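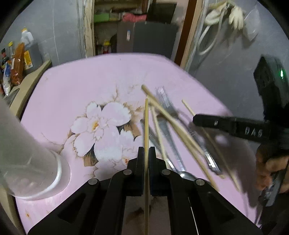 Greifer mit Essstäbchen, rechts daneben das übrige Besteck

Handgreifer verliert nach einer Weile die Klemmkraft - Stäbchen rutschen durch

Hallo zusammen,

ich hoffe, ich bin mit meinem Problem in der richtigen Ecke gelandet, sonst bitte gern verschieben. Wir sortieren mit zwei Handgreifern Besteck und Essstäbchen, damit später ein Roboterarm die Bewegungen nachmachen kann. Gabeln und Löffel laufen prima, da kann ich wirklich nicht meckern. Bei den Stäbchen geht es am Anfang auch gut, aber nach längerem Arbeiten fangen sie an, zwischen den Backen nach unten zu wandern, und irgendwann liegt das Ding wieder auf dem Tisch. Gestern ist mir dabei eins weggeschnippt und meiner Kollegin knapp am Gesicht vorbeigeflogen. Passiert ist zum Glück nichts, aber der Schreck saß!

Die Backen habe ich schon mit Spülmittel gereinigt, das half genau bis zur Mittagspause. In der Auswertung hatten wir von 400 Griffen 98, bei denen das Stäbchen verrutscht ist, und das kann ich so natürlich niemandem abgeben. Hat jemand eine Idee, wo ich anfangen soll zu suchen? Ich bin für jeden Hinweis dankbar, auch für dumme.

Liebe Grüße
Petronella Nkosi

Kekeli Dogbe

Hallo Petronella, erst mal gut, dass niemandem etwas passiert ist. Bitte setzt ab sofort Schutzbrillen auf, beide, auch wenn es sich beim Besteckräumen albern anfühlt.

Zum Fehler selbst: Ich würde zuerst an die Gelenkbolzen gehen. Wenn die Spiel bekommen, stehen die Backen nicht mehr parallel und ein dünnes rundes Stäbchen wird nur noch an einer Kante gehalten. Bei einer Gabel mit flachem Griff merkt man davon lange nichts. Mach den Greifer leer zu und halte ihn gegen eine Lampe - siehst du oben einen Lichtspalt und unten keinen, hast du den Übeltäter. Bei unserem Greifer waren es im Februar die Sicherungsringe, drei Stück ausgeleiert. Neue drauf, ein Tröpfchen Schraubensicherung an die Backenschrauben (bitte nicht ins Gelenk laufen lassen!), und seitdem ist Ruhe.

Und fass die Stäbchen ruhig tiefer und weniger fest. Wer hart zudrückt, schießt sie bei schiefen Backen erst recht weg.

Dumisani Chauke

Gummiband drum. Hält bei mir seit Monaten.

Xolani Nkosi

Das Gummiband würde ich lieber lassen, es verändert den Öffnungsweg, und dann passen die Aufnahmen vorher und nachher nicht mehr zusammen. Dünnes Silikonband innen auf beide Backen geht, aber danach unbedingt neu kalibrieren. Die verrutschten Griffe würde ich übrigens markieren und aufheben, als Fehlbeispiele kann man die später noch gut gebrauchen.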